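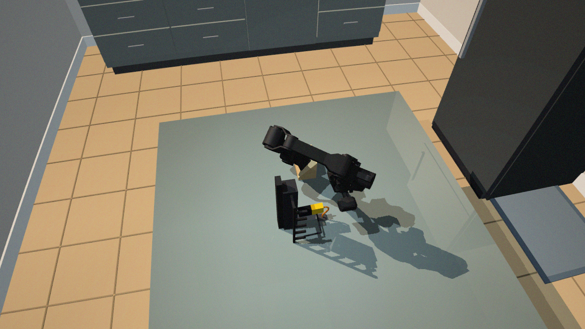
Why do your fingers go wrinkly in the bath?

Because your body tells them to. Nerves in your fingertips notice that you have been soaking for a while and send word up to your brain, and the brain sends an order back that makes the tiny blood vessels in your fingers squeeze narrower. The inside of the fingertip shrinks a little. The skin on the outside stays the same size, so it has to fold up somewhere, like a bedsheet on a bed that suddenly got smaller.

4 min read

For a very long time, grown-ups had a different answer. They said skin was like a sponge: it soaked up water, puffed out, and went lumpy. This sounded so sensible that people went on repeating it for ages, usually while holding a towel and telling somebody to get out of the tub.

The sponge idea had a hole in it, though. Doctors noticed that when a person had hurt the nerves in a finger, that finger didn't wrinkle properly. It could sit in the water next to its neighbors all evening, and the neighbors would turn into raisins while it stayed smooth. If wrinkling was only about soaking, a finger wouldn't need working nerves to do it. Sponges don't have nerves. (Please don't check this with a sea sponge. They don't have nerves either, and they are busy.)

The water does still have a job. Your fingertips are full of sweat glands, which are little tubes that open onto the skin. Scientists think water gets in through these openings and changes the balance of salt inside, and that this is what sets the nerves off. Salty water works more slowly than plain water, which is why you can splash in the ocean for a good while and come out less pruney than you would from your own bath.

So what is it all for?

Look at the bottom of a rain boot, or at a car tire. Both have grooves. When a tire rolls over a wet road, the water needs somewhere to go, and the grooves let it run out to the sides so the rubber can touch the ground. Wrinkled fingers may work the same way. In some tests, people with wrinkly fingers moved wet marbles from one box to another faster than people with smooth ones. In another test, the wrinkles made no difference at all. Scientists are still arguing about it, politely, in very long articles.

If the wrinkles do help, they might have been useful to people long ago who picked food out of streams or walked barefoot over wet rocks. Your toes wrinkle too, remember. Your elbows don't, but then you hardly ever pick things up with your elbows.

Then why aren't we wrinkly all the time? Good question, and it doesn't have a finished answer. One guess is that folded skin is a bit worse at feeling small things, or gets damaged more easily. Whatever the reason, the wrinkles pack themselves away once you dry off, and they don't need any help from you.

Try it yourself

You need a bowl of warm water (warm like a bath, please, and ask a grown-up to test it), a towel, a handful of coins and a wet plate.

Pick up the coins from the wet plate with your smooth, ordinary fingers, while somebody times you. Write the time down. Now put one hand in the bowl and keep it there. You'll be waiting quite a while, so have a story ready, or a patient brother. When your fingertips look like your great-grandfather's, pick up the coins again with the same hand and see if you're any quicker.

You might be. You might also be quicker only because you've had practice, and that's the sort of annoying thing real scientists have to worry about. Lenni Hämäläinen tried it three times for this page and dropped more coins on each go, which he blames on the plate.

Words to know

Nerve: a thin thread in your body that carries messages to and from the brain.
Blood vessel: a tube that blood travels through. Some are thinner than a hair.
Sweat gland: a tiny tube in the skin that lets sweat out.

Written by Sirkka Seppälä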